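**Skuvberg, 22 January 2021** - Vonex has halted unattended picking runs at its Skuvberg test hall after a robot arm pushed down into a metal bin and kept pushing after it should have stopped. There were no injuries. One fingertip on the gripper was torn and a bracket at the wrist was bent, and the company says the arm itself passed inspection.

The fault occurred during pick 2442 of a long run in which the arm takes mixed objects out of a bin one at a time and puts them back for the next round. The run was part of Haruna, the company's project on handling items it has no stored models for. The arm came down over a flat item close to a wall of the bin. The gripper touched the metal floor first, and the control program should have registered the contact and backed off. It continued down for 2 seconds until the arm's own protective stop cut in.

According to the report Vonex sent to its project partners, the force readings used by the Haruna program had frozen. The program was still receiving values, but they were the same value repeated, taken from a moment when the gripper was hanging free above the bin. As far as the software could tell, nothing had been touched. The protective stop in the arm controller does not use those readings and worked as designed.

An operator was at a desk outside the marked zone and pressed the emergency stop after hearing the noise. The log shows the arm had already stopped by then. Power was removed and the gripper was freed by hand.

Engineers then went back through the logs for the whole run and found 9 earlier cases in which the readings had frozen for a short time and then recovered. None led to contact with the bin, and none had raised a warning. The first dates from the opening hours of the run, so the fault had been present all along.

Work on the table has resumed in a limited form. The arm moves at reduced speed, an operator has to stay at the stop button, and each run ends after 60 picks so that the logs can be checked before the next one starts. The objects are an ordinary mix that includes a toy shovel, a plastic block and a desktop calculator, in a gray metal bin clamped at one corner.

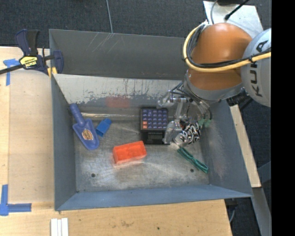

Why did the program accept a reading that never changed?

It checked only that a value had arrived on time and was within the allowed range. The repeated value met both conditions. A live force sensor always shows small changes from one reading to the next, even when the arm is still, and the program had no test for that.

Vonex has added such a test. If the readings stay identical for longer than a set limit, the arm now stops and will not restart until someone clears the alarm at the cabinet. The company has also lowered the force at which the arm controller trips while the gripper is inside the bin. That setting had been raised earlier in the project to avoid false stops when the fingers brushed the walls, and the report says it should have been reviewed before runs were left unattended.

The cause of the freezing is still being looked into. Suspicion has fallen on the small interface unit that passes the sensor signal to the control computer. It was restarted twice by the team after the incident, and the readings froze again on the second restart. A replacement unit has been fitted and the old one set aside for testing. Loose cabling has not been ruled out - the lines to the gripper bend every time the wrist turns, and one connector was found less than fully seated when the arm was taken out of service.

Cevorel, which supplies the soft fingertips, has been sent the torn part. The report does not suggest it was faulty. Vonex wants to know how much load the material took before it tore, as that would help in choosing the new trip setting.

The stoppage has cost the project some of its planned test time. A demonstration of picking from full bins had been set for the end of the winter and has been moved to March. The other two cells in the hall use a different sensor connection and have kept running, though the new check has been loaded on them as well.

Unattended runs at the Skuvberg table will stay suspended until the replacement unit has completed a full supervised run without a frozen reading. Vonex said it would send its partners a second report when the testing of the old unit is finished.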